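Paving review: Fomari large-format slab, Trastness plaza

The Fomari slab is a pale gray concrete unit for pedestrian squares. I checked it at Trastness on a Monday, after 11 months of use.
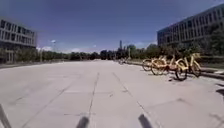

Slab field and dark joints, with yellow bicycles parked on the right.

Joint lines hold straight over more than 200 feet. Small dark spots and stains show on the pale surface, so plan on regular washing. Glare is strong in full sun. Wernum's darker mix would cut it, at a higher price.

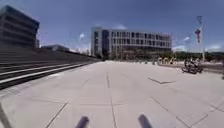 Stepped seating along the left side of the plaza.

The seating is a separate Niven product and was not tested. Rating for the slab: 4 out of 5.

Iason Dimitriou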